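Rania Salameh
Thread on the tea corner, now that it has been rearranged. Mostly power and cable notes. 1/

The starting point was a kettle on a shared extension lead behind the filing cabinet, 3 other plugs in the same lead, and a cord that crossed the walkway. It worked. It was also the first thing I noticed every morning. 2/

Requirements, as agreed with Yichen Tian before anything got moved: the kettle gets its own power strip, the strip has a switch you can see from across the room, and no cord hangs where a sleeve or a chair can catch it. 3/

The switch matters more than the number of sockets. An illuminated rocker shows orange when the strip is live. If you're the last one out, you look for orange. If there's orange, you press it. That is the whole shutdown procedure. 4/

Round sockets, two pin holes each. Before anyone asks: yes, the kettle plug fits directly. Adapters are not welcome on this strip. We had a travel adapter on the old lead and it ran warm enough that Fahad Paracha threw it out in February. 5/

Kettle is the small white one, not the steel one from the Ziren building. The steel one boils faster but needs more counter depth than we have. The small one is fine for 2 mugs, and most people here only want one. 6/

It gets a purple mat. The mat has two jobs. It marks where the kettle goes back, and it's easier to wipe than the white tabletop, which shows every tea ring. Szu-yu Wu picked the color. I would have picked gray and lost track of it within a week. 7/

 8/

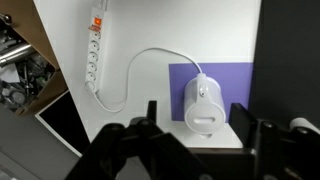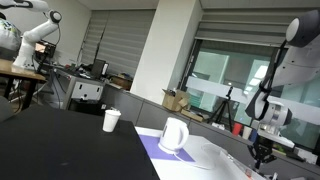
White kettle, purple mat, white cord. The power strip is in the first one, with its switch lit. 9/

Cord routing is the part I'm least happy with. There is a lot of slack between the strip and the kettle, and at the moment it wanders over the white surface in a big S. Slack is better than tension, but a loop that size will eventually get hooked by a mug handle. 10/

Options considered: a cord wrap under the kettle (no room), adhesive clips along the back edge (probable winner), or a shorter cord (no, I am not opening a kettle). Clips are on order from Nitano, item 919, pack of 39. I don't know who decides these pack sizes. 11/

Cups: paper for now. They tend to drift to the black table and stay there. The black table is matte and shows smudges, so if you put a cup down on it, wipe under it when you pick it up again. A dry cloth leaves streaks. Damp, then dry. 12/

Clear lids and containers are hard to see on a white table – I have put my elbow on one already. Proposal: anything transparent goes back in the cupboard after use. Rania Saliba has seconded this. 13/

Yes, there are two Ranias. Kettle questions to me, cupboard questions to her. 14/

Descaling: citric acid, one level spoon, fill to the max line, boil, leave it 20 minutes, rinse twice. Put a note on the lid while it's soaking. I'll do the first one when the clips arrive. 15/

Still open: where the tea bags live. Current location is a drawer in the next room – suggestions accepted, provided they don't involve another shelf. 16/16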